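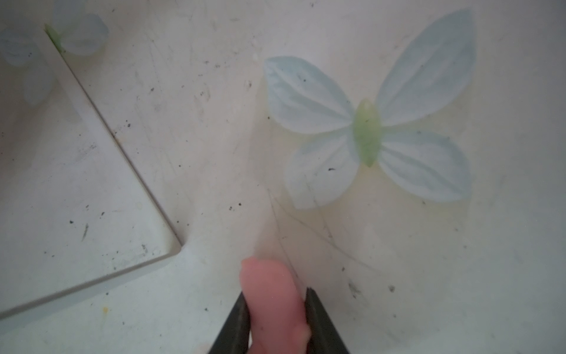
Butterfly decal, pale blue wings and a light green body.

Open Day at Corkurgate Pressing, Rundville

I have owned records since I was in grade school and had never seen one made. Corkurgate opens its pressing plant to the public for one morning each March, and this year I got a ticket by signing up for the mailing list and answering the email fast. The plant is in Rundville, out past the rail yard, in a low brick building with no sign on the street side. The entrance is around back. I drove past it twice.

Doors opened at nine. They take visitors through in groups of 18, and mine was the second group of the morning. While we waited there was coffee in the loading area and a bin of seconds for sale, mostly records with sleeve damage or labels that had gone on off-center. I bought a Kukia live album with a label so crooked that the spindle hole goes through the band's name. It plays fine. I checked when I got home.

The tour started in the cutting room, which was the part I knew least about. Corkurgate cuts its own lacquers, and our guide, one of the two cutting engineers, said many plants this size send that work out. The lathe sits in its own room on a heavy slab that is separate from the rest of the floor, so trucks outside don't shake it. We stood in the doorway and watched through the glass while a side was being cut. There's less to see than you might think. The disc turns, the cutting head moves in very slowly, and a thin black thread of lacquer gets pulled away by a vacuum tube. The engineer had the audio on a small pair of speakers at low volume. It was a jazz trio, with a lot of brushes on the snare, and he told us quiet music like that makes him more nervous than loud music does, as every tick shows.

Someone in the group asked about side length. He said most of the arguments he has with bands are about this. A long side means the grooves have to be packed closer and the level has to come down, and bands who have just finished an album don't want to hear that the last song should come off or go on a second disc. He played us the same organ track cut two ways, once on a short side and once near the end of a long one. On the second the cymbals had gone dull and a bit spitty. I could hear it easily. Two people near me said they couldn't.

Plating is in the next building across a small yard, and we weren't allowed very far in. The lacquer gets sprayed with silver and then goes into a tank where nickel builds up on it. They had a finished stamper on a table that we could look at but not touch. It's a thin, shiny metal disc with ridges where the record will have grooves. The smell in there is strong and I was ready to leave when we did.

Then the press floor. It is loud, and they hand out foam earplugs at the door. Corkurgate has four presses running, two of them old machines bought from a plant that closed and two newer ones. The old ones need an operator standing at them the whole time. A lump of hot vinyl, which they call a puck, goes in between the labels, the press closes, and when it opens there's a record with a ragged edge of extra material that then gets trimmed off. The trimmings are ground up and used again, though not for every job. Black vinyl takes it well. For clear or single-color records they start with new material each time.

The job on the old presses that morning was a reissue for Correa, the small label that has been putting out out-of-print soul jazz for the last few years. The run was 700 copies. The operator said that was a medium-sized order for them. On the other side of the floor they were finishing a much smaller order for a local brass band, on orange vinyl, and he pulled one off the stack and bent it a little to show how soft it still was. They rest on spindles with flat metal plates between them until they cool. If they get sleeved too early they warp, and he said that in summer this is the main thing that slows the plant down.

I liked the listening room best. It's a narrow room with two turntables, headphones and a lamp, and one person sits in there for most of a shift playing records from each run. She had a notebook with one line for each disc she had checked, and she had reached 367 for the month. She listens all the way through at normal speed. I asked what she listens for and she said ticks that come back once every turn, which point to something on the stamper, and a kind of tearing noise that means the vinyl didn't fill the groove. She also said she goes home and doesn't play any music at all until the weekend.

The tour ended in the packing area, where sleeves and inserts are put together by hand at long tables. After that you were free to stay for a short set by a duo, tenor saxophone and Hammond organ, set up in front of the loading door. They played for about forty minutes. The organ had been brought in on a truck the night before and one of its lower drawbars was sticking, which the player fixed between tunes with a screwdriver. The room is all concrete and the sound was boomy, but standing up close to the Leslie speaker was a treat. They did a slow blues, a couple of originals, and a version of an old hymn that started very quietly and got the best applause of the morning. There were nearly 80 people by then, counting the groups that had come through after mine.

A few practical notes if you want to go next year. Tickets are free but you do have to sign up, and they went in one afternoon. Wear closed shoes, they will turn you away from the press floor in sandals. There's parking on the street but not in the lot. The only food was a tray of donuts that was empty by ten, and the nearest diner is back toward the center of town. The seconds bin is cash only. Photos are fine everywhere except the plating building and the cutting room, and they ask you not to photograph labels for records that haven't been announced yet.

Kids were allowed on the tour but I'd say the press floor is too loud for small ones, even with the plugs. The stairs up to the listening room are steep and there's no elevator, so ask ahead if that matters. The guide told one visitor that they can bring the turntable down if they know in advance.

The Correa reissue should be in stores in the spring. I've put my name down for one at the shop here.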